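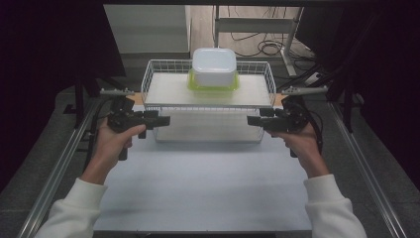 White wire basket with a flat panel across the top.

Home Archive Kitchen Money Contact

Does buying storage ever make a house tidier?

I've been reading tidying advice for long enough to notice that most of it ends at a checkout. You start with an article on why your hall closet makes you tense, and by the fourth paragraph you're being told that everything would be fine if it lived in matching bins. Wire ones, usually, or those clear ones that show every crumb.

I don't buy it. Well, I did buy it, in May two years ago, and that's why I have opinions.

The method I followed was called Sarantis, which came as a paid course with a workbook. The idea is that every object gets a "home address" and you write the address on a label. There were 25 worksheets. I filled in 10. By then I knew where my batteries were, which I had also known before, and I owned a label maker.

My problem with the whole genre is the before and after photos. The before is shot on a bad evening with the overhead light on. The after is shot in the morning with a bowl of lemons. I'd like to see the same closet six months later, with no warning given, on a day when somebody in the house has the flu. I asked the Sarantis people by email if they had any pictures like that. They sent me a discount code.

My sister-in-law Nelly takes the other side. She redid her whole laundry room with the Granura system (rails, hanging shelves, little hooks that clip on to bigger hooks) and she says it changed how she feels about Sundays. Fine. I've been in that laundry room and it's very nice. But she also threw out four bags of stuff before the first rail went up, and I think the bags did most of the work. She says the rails made her do the bags. We've had this talk several times and neither of us has moved an inch.

What bothers me more is the price. Going by the planner on their website, a Granura setup for my kitchen came to 800 dollars before tax. For shelves that hold the things I already keep on shelves. I could replace everything in the cupboard for less, including the good pan.

There's also the claim that open storage "keeps you honest." If you can see it, you'll use it, they say. I can see my exercise bike from where I'm sitting.

To be fair to the bin people, a few things did stick. Keeping all the light bulbs in one spot was a good idea. So was a box by the front door for returns, although it now holds a dog leash, a library book and some mail for the previous owner. And folding dish towels upright works as long as you have six of them and don't cook much.

So my test before buying any container now is pretty dull. I put the stuff in a cardboard box first and leave it there for a month. If I've gone into the box for something, maybe it deserves a proper place. If I haven't opened it, a nicer box isn't going to help. Twice so far the month has ended with me giving the whole thing away. Once it ended with me forgetting what was in there and buying another glue gun.

I'm doing the garage next. I expect it to go badly, and I've told Nelly she can't bring hooks.

Comments (3)

Myrto Giannakopoulos
The cardboard trick only works if you have somewhere to put the cardboard boxes. My apartment has one closet and it has the water heater in it.

pegboard_dad
You lost me at the exercise bike, mine is a perfectly good coat rack. Agree on the prices though.

Nelly
It was five bags. And you asked me where I got the hooks.

Contact | © 2021 | Back to top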